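Inès Picard had bought the set for 23 euros from a man in Cetelley who wanted the cupboard space. He said it was complete. Haoran Shi said they always say that.

She put the black mat on the white table and opened the cardboard box on it. The tiles had green backs and were heavier than she expected.

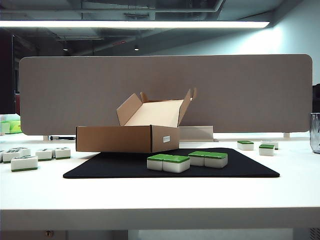 "My grandmother played for money," Haoran said. "She lost 200 in one night, in May, and told my grandfather it was the dentist."

"Did he believe her?"

"He drove her to the dentist the next week to complain."

Inès turned a tile over and ran her thumb across the carving. She had meant to ask him about the flat in Corkeveo – whether he had signed, and when he was going.

"Teach me the easy version," she said.

"There isn't one."

He pulled out a chair and sat down anyway.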